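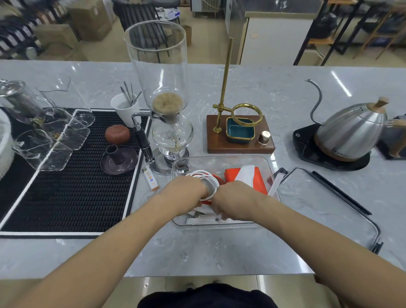 I've been using the Tatow hand grinder every morning since March, and I reckon that's long enough to have an opinion worth typing out. Mine came from Bundport, the kitchen shop near the ferry, on special with 40 dollars off, and I walked out feeling very clever about it. I'd gone in for filter papers! Anyway, I mostly brew with a siphon, a glass one with the round bulb down the bottom and the tall chamber up top, like the one on the counter there behind the storage box, and siphons are fussy about grind. Too fine and the coffee takes an age to draw back down. Too coarse and you've made brown water with a lot of ceremony.

So, the Tatow. It's a plain steel cylinder with a fold-out handle and a numbered dial underneath, 60 clicks from one end to the other. I sit on 34 for the siphon and wind it in a fair bit for the moka pot when we go camping. The clicks are firm and it holds its setting, even after rattling around in the ute all the way to Plorthorpe and back. My old grinder used to wander if you so much as looked at it.

Grinding enough for two takes me a couple of minutes with a medium roast. Light roasts are harder work and I do end up with it wedged between my knees, which is not a good look but gets the job done. The handle knob is a bit small for my hand. My friend Maja Malinowski has the Apaza, the dearer one with the big rounded knob, and we swapped for a fortnight to compare. Hers is nicer to turn, no question. In the cup, though? Neither of us could pick them, and we had a proper go at it with the mugs muddled up and everything (her husband did the muddling).

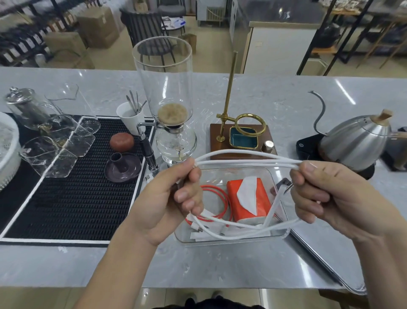 Siphon, spoons and a whole lot of cable.

Cleaning is where I start to grumble. The burrs come out easily enough, but there's a tiny spring washer that pings off the moment you loosen the bottom nut, and I've spent more time than I'd like on the kitchen floor with a torch. Take it apart over a tea towel. You also get a little brush in the box, and the bristles on mine started shedding after 4 cleans, so I've gone back to an old pastry brush and that's been beaut.

The catch cup is magnetic and I love it. No screwing and unscrewing, it just snaps on, and I haven't dropped it yet. It does get static in dry weather and the chaff clings to the sides, so I flick a drop of water on the beans first and most of that goes away.

Would I buy it again? Yep, at the sale price. At full price I'd have a good think, seeing as the Apaza isn't all that far above it and doesn't have the silly washer. If you only do plunger coffee you could spend a lot less than either of them and be perfectly happy. Four stars from me, and Bundport told me over the phone that they keep the spare washers behind the counter, so ask for a couple while you're paying.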